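Unit 7: Stainless Steel for Tableware and Food Contact Surfaces
Materials in Everyday Products, course handout, revised 17/01/2019

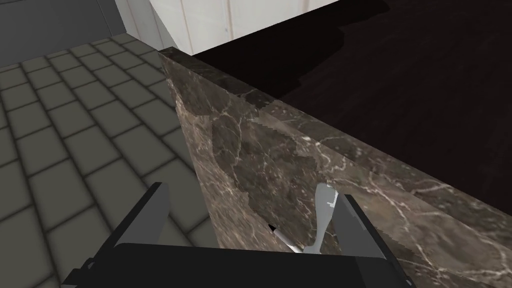
Fig. 1. Fork near a tall marble-clad counter (computer rendering).

7.1 Scope

This unit covers the grades of stainless steel used for forks, spoons, knives and serving pieces, the way those pieces are formed, and the ways in which they fail in service. Cast iron, aluminum and coated cookware are treated in Unit 8. Students should have read the section on phase diagrams in Unit 3 and should know the difference between ferrite, austenite and martensite.

7.2 Why the steel does not rust

Stainless steel contains at least 10.5 percent chromium by mass. Chromium at the surface reacts with oxygen to form a thin, dense oxide film. The film is a few nanometers thick, bonds tightly to the metal and forms again when scratched, as long as oxygen can reach the surface. This state is called passivity.

The film is weakened by chloride ions. Table salt, some sauces and many cleaning products contain chloride. Attack is usually local and produces small, deep pits. The surface between the pits may look unchanged. Temperature, contact time and surface finish all affect the rate. A rough surface holds more salt and pits sooner than a polished one.

7.3 Grades in common use

Tableware is often marked with two numbers, such as 18/10. The first is the nominal chromium content in percent and the second is the nominal nickel content. The marks are trade labels and should not be read as a full specification.

18/10 and 18/8: austenitic, normally within or close to type 304. Nonmagnetic when annealed, slightly magnetic after heavy cold work. Good corrosion resistance. Cannot be hardened by heat treatment.

18/0: ferritic, normally type 430. Magnetic. Lower cost and somewhat lower resistance to pitting. Common in institutional forks and spoons.

13/0: martensitic, normally type 420. Magnetic. Can be quenched and tempered, and is used for knife blades. Lowest corrosion resistance of the group.

A magnet will separate 18/0 from annealed 18/10 but will not separate 18/0 from 13/0. Use a hardness test for the second pair.

7.4 Forming a fork

Flat blanks are cut from sheet or strip. The head end of the blank is cross-rolled to make it wider and thinner, while the handle is left thick for stiffness. The outline is then trimmed, the slots between the tines are punched, and the pattern and curvature are pressed in a die. The last steps are edge grinding, polishing between the tines and final buffing.

The neck is the narrowest section and carries a large bending moment in use. For a load P applied at distance L from the neck, the nominal stress in a rectangular section of width b and thickness t is

stress = 6PL / (b t^2)

Thickness enters as a square. Halving t at constant width raises the stress by a factor of four. Most bent forks found in cafeteria service have yielded at or just above the neck.

7.5 Case: the Karnden cafeteria set

The Karnden site bought 1,000 forks in 18/0 from Nolte in March. After one term, staff reported brown spots on part of the stock. Samples went to the Keltlow laboratory, which cleaned and inspected 97 pieces. Pits were found on 3 of them, all in the slots between the tines, where polishing marks were coarsest. The remaining spots wiped off with dilute citric acid and were traced to iron particles carried over from a worn dish rack.

The laboratory advised replacing the rack, shortening the soak, and drying the pieces directly after the rinse. No change of grade was recommended.

Note the distinction between the two findings. Transferred iron rusts on top of the passive film and can be removed. A pit is a loss of base metal and will remain after cleaning.

7.6 Care and cleaning

Rinse off salt and acid foods promptly. Do not use bleach for soaking. Avoid steel wool, which leaves iron on the surface. Keep stainless pieces apart from silver-plated ones in the dishwasher to limit galvanic effects.

7.7 Problems

1. A fork neck is 6 mm wide and 2.5 mm thick. A load of 20 N acts 60 mm from the neck. Find the nominal bending stress and compare it with a yield strength of 205 MPa.

2. Explain why an 18/10 spoon may attract a magnet weakly at the bowl and not at the handle.

3. Knife blades are made in 13/0 in spite of its lower corrosion resistance. State the property that governs the choice and the heat treatment that produces it.

Reading for Unit 8: Fernent course reader, sections on cast iron and seasoning.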